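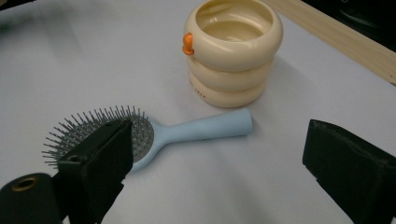

A hairbrush with a pale blue handle on a white tabletop.

How to read a transfer rumor without getting fooled

Every transfer window I get the same messages from friends who support the same club I do. Somebody has "agreed terms." Somebody else is "on the verge." Most of it goes nowhere, and the people who wrote it have moved on to the next name by dinner. I've been checking these stories for longer than I should admit, and this is the routine I use before I let myself believe one.

Step 1. Find the first version

Most stories you see are copies. Open the one you were sent and look for "according to" or "reports suggest," then follow that to the source. Keep going until you hit a page that doesn't credit anyone else. Last December I traced a story about a McAlister midfielder through five sites, and it ended at a fan account that had asked, as a question, whether he might be leaving. By the third copy the question mark was gone.

Step 2. Read the verbs

"Monitoring" means a scout watched a game. "Interested" can mean even less. "In talks" is better, but ask who is talking: clubs, or an agent and whoever picked up the phone? The only wording I take seriously is "bid submitted" or "medical booked," and even then I want a second outlet that got it on its own.

Step 3. Ask who gains

A player with a year left on his contract suddenly has three clubs after him. Fine, maybe he does. Or maybe his agent would like a better offer from the club he's already at. Selling clubs do it too, and so do buying clubs that need to look busy before season tickets go on sale.

Step 4. Check the money

Look up what the club has spent, what it has sold, and what it pays its top earners. You won't get exact numbers, and be careful with any site that claims to have them. Still, if a team hasn't sold anyone in 2 windows and is said to be breaking its own record, something is missing from the story. Loan fees, add-ons and installments also get rolled into one big number because big numbers get clicks.

Step 5. Write it down

This is the dull part, and the one that changed my mind about a few reporters I used to trust. I keep a spreadsheet with these columns:

Date
Player
Who reported it first
Exact words used
What happened

Garnet Kowalchuk, who moderates the forum I post on, started his before I did and has 408 rows. He won't tell me his hit rate for the big names, but he stopped quoting most of them. Don't bother with percentages until you have a decent number of rows for each reporter. Four right out of five means very little.

A few warnings

Airport photos prove somebody was at an airport. Deleted posts prove nothing at all. And an account with more than 3000 followers and a siren in its name is still a stranger – treat it like one until your own sheet says otherwise.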